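## Part 2: Moving your files over and getting the old machine ready to retire

If you've done Part 1 you already have Drudell installed on the new computer and a backup drive that both machines can see. If you skipped Part 1, go back, because step 3 below assumes you made the two folders I asked for and I'm not going to explain them twice (well, I might, but not here).

I've moved nine or ten family computers this way by now, mostly for relatives who phone me in December when the sales are on. I still keep this guide open while I do it. I forget the license step every single time.

### Before you start

You'll want:

- the old computer, switched on and logged in as yourself
- the backup drive from Part 1
- your Drudell license key, which is in the email with "Welcome" in the subject
- a pen and paper, and I mean real paper

Set aside an evening. My own move was 233 GB and I started it after dinner and went to bed before it was done. Yours might be much smaller if you don't hoard photos like I do.

> **Note:** If your old computer only has the slower kind of USB port, everything still works, it just takes ages. Start early.

### 2.1 Tidy first, copy second

1. Open your Downloads folder and sort it by size. Delete the installers. You will never need a printer driver from six years ago again.
2. Empty the trash.
3. Move anything sitting on your desktop into the folder called `KEEP` on the backup drive. Yes, even the file called "new new final." You can argue with yourself about it later.
4. Look in the places people forget. For me that was the saved games folder, the fonts I'd bought, and a folder of scanned recipes that I'd put inside another folder called "misc" for no reason I can remember.
5. Write down every program you use in a normal week. Don't try to do it from memory! Open the start menu and go through it.

Murdo Halliday, who wrote the first version of this guide for our user group, used to put step 5 at the very end. I moved it up after I'd packed an old laptop away and then couldn't for the life of me recall the name of the little program I used for labels.

### 2.2 Run the first copy

1. Plug the backup drive into the old computer.
2. Open Drudell and choose **New Job**, then **Copy and Check**. Don't pick Mirror. I'll get to Mirror in a second.
3. For the source, pick your user folder. For the destination, pick the folder named `MOVE`.
4. Tick **Skip temporary files**. Leave the other boxes alone.
5. Press **Start** and go do something else.

> **Caution:** Mirror makes the destination match the source exactly, and that includes deleting things. If you point it the wrong way around, it'll cheerfully wipe your backup to match an empty folder. I did this to myself once with a folder of music and I'm still sore about it.

Drudell will slow down badly when it hits a folder full of tiny files. The progress bar may sit still for up to 5 minutes and look completely dead. Leave it be. As long as the little file counter in the corner is still ticking along now and then, it's working.

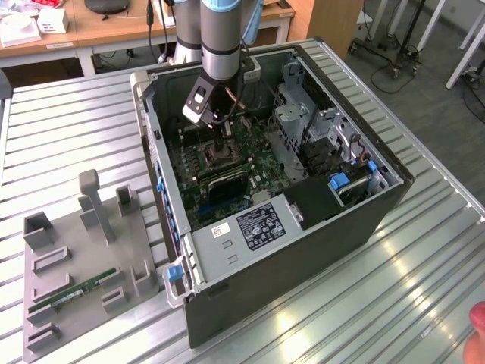
When the copy finishes you get a summary with a green line, a yellow line and a red line. Green is what went across fine. Yellow is what Drudell skipped on purpose, and you can mostly ignore it. Red is the one to read. On my last move I had 396 red entries and nearly had a heart attack, and then I saw that all of them were in the browser cache. I'd left the browser open. Close your browser, run the job again, and it'll only pick up what it missed the first time.

### 2.3 Check before you trust it

Please don't skip this one. I know it's late and you want to be done.

1. On the same summary screen, press **Check Again**. This rereads both copies and compares them.
2. While that runs, open three or four files straight from the backup drive. Pick different kinds: a photo, a letter, a spreadsheet, a video.
3. Open one really old file, too. Older stuff is where I've had trouble, usually with file names that have odd characters in them.
4. If the check comes back clean, save the report to the `KEEP` folder.

> **Note:** The report window only shows the first 3000 lines. If you've got more files than that (you have), use **Save Full Report** and open it in a text editor.

### 2.4 Passwords, mail and the fiddly bits

Files are the easy part. These are the things that'll have you wandering back to the old computer next week.

**Passwords.** If your browser syncs them, sign in on the new machine and make sure they show up before you do anything else. If you use Brodden, export nothing, just log in on the new computer and approve it from the old one. That approval has to come from a machine that already knows you, so the old one needs to be on and connected.

**Mail.** If you read it on the web, there's nothing to do. If you use a mail program, look for a "local folders" section in the sidebar. Anything in there lives on your computer only and has to be exported. I use Kong for mail, and in Kong it's **File > Archive > Export All**. It makes one big file. Put it in `KEEP`.

**Two-step codes.** If any of your codes come through an app on the old computer, move them to your phone now.

**Licenses.** Here's the one I forget. Some programs only let you run them on one or two machines, and you have to sign out on the old one to free up a slot. Go through your paper list and check each one. Skident is the strict one in my house: **Help > Release This Computer**, and wait for it to say "Released." If you just close the window it doesn't count, and you'll be writing to their support people, who are nice enough but slow.

### 2.5 Copy onto the new computer

1. Eject the backup drive properly and plug it into the new machine.
2. Open Drudell and choose **New Job**, then **Copy and Check** again. Same job, other direction.
3. Source is `MOVE`. Destination is your new user folder.
4. When it asks about files that already exist, choose **Keep Both**. You'll end up with a couple of duplicates, mostly default wallpaper.
5. Run **Check Again** when it's done, same as before.
6. Import your mail archive last.

Lewis Laing wrote in to say that on his setup the destination kept flipping back to the backup drive between steps 3 and 4. I've not seen it myself, but have a quick look at the destination line before you press Start.

### 2.6 Don't erase anything yet

Live with the new computer for a month. Print something, pay a bill, open last year's taxes. You'll find the thing you missed, everybody does, and it's a lot easier to fetch it when the old files are still where you left them.

Wiping the old drive is Part 3. Have your paper list handy for that as well, with the released programs crossed off.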